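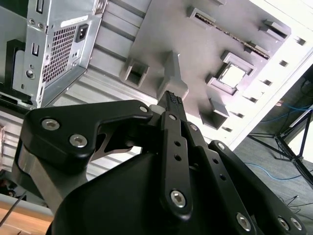

How long should the walnut ink sit before it's strained?

Three weeks in the cool cupboard, stirred every other day, and a fourth week if the husks went in green.

Dec 27, 2018

Quiet in the workshop between the holidays, with the heating on low and the kettle on more or less constantly, so I've finally got round to straining the big batch that went into the crock at the start of the month. It has had a little over three weeks and smells the way a good one should, like a wet garden shed with a bit of tea in it. I know some of you would have taken it out sooner (Lorna Saludo, I'm looking at you) and I did that myself for years, but the colour was always thin and I was always topping it up with something to make it darker.

Strained twice through muslin and once through the old pillowcase, which is still the best filter we own. Squeezed the husks by hand and forgot gloves until it was far too late. My fingers will be brown well into January and I had to explain myself at the baker's.

Weighed everything for once. 3,120 g of liquid after straining, before any reduction. I put it in the wide enamel pan on the small ring and kept it just under a simmer, lid off, window open, and stopped when the scale said 1,799 g with the pan taken away. It took most of the afternoon and I got a whole drawer of nibs sorted while I waited, so no complaints from me. It coats the back of a spoon now and leaves a proper edge when you tip it.

Gum arabic: I used the lump sort, crushed and soaked overnight, and added it while the ink was warm. Roughly 235 g of the soaked gum went in, a spoonful at a time with a swatch between each. The last two spoonfuls made it sit up on the paper beautifully but also made it slower to dry, so next time I would stop earlier and see. Cloves in as usual to keep the mould off. The last batch went furry in October because I was mean with them.

Swatches are on three papers and pinned above the sink. On the Suta it goes a warm mid brown with hardly any feathering, even with the broad nib. On the Sarmiento it is darker and a touch greyer, and it shows through on the back if you linger, which I always do on a capital S. The Damar is lovely to write on but the ink sits on top for ages and I smudged the first line with my cuff. I'd like to see that one again after a week on the wall before I say anything unkind about it.

Filled 8 bottles, the squat ones from Dovon with the cork-lined caps, and there's a jam jar left over for anybody who wants to play with washes. Please shake it first, it settles. Please also don't put it in a fountain pen, however nicely the pen asks. It's for dip pens and brushes.

Still to do: labels, and a light test. I'll cut a strip from each paper, cover half with card and tape them to the south window. The crock needs a good soak too. I've left it full of water by the back door, so mind your feet.

Lorna, if you're in before me, could you try your small italic nib on the Suta and write what you think underneath this?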